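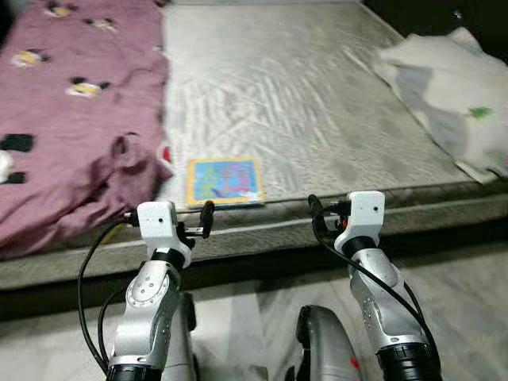 Ollix Bedding Notes — README

Written notes on how the beds at the Hovorham flat are stripped, tidied and made up again. Last edited Saturday, August 23, 2025.

What the notes cover

Mattress, quilted cover, blankets and any loose cloths. Small things that turn up on a bed, such as picture cards, are covered as well. Pillows have their own notes and are left out.

Order of work

Take small items off first and put them in the tray. Picture cards go in flat. They slide down the side of the mattress very easily and are a nuisance to get back.

Next, lift off loose cloths and fold them. Leave the big blanket until last — it hides things in its folds, so shake it out over the bed and not over the floor.

Fold the blanket in half twice, print side out, and lay it at the foot. Smooth the quilted cover from the middle towards the edges. The quilting will not go completely flat and there is no need to keep trying.

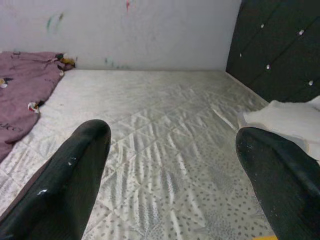 Yu-na Wang wrote back that smoothing from the middle only pushes the slack to the side nearest the wall, and that she would sooner start at the wall and work outwards. Both methods are now allowed. Put down which one was used.

Washing

Blankets at 40 degrees. Covers are wiped with a damp cloth and left to air for roughly 3 hours before anything goes back on top.

Known gaps

The April notes from Flurkov used "throw" and "blanket" for the same thing. These have been changed to "blanket", but a few may have been missed.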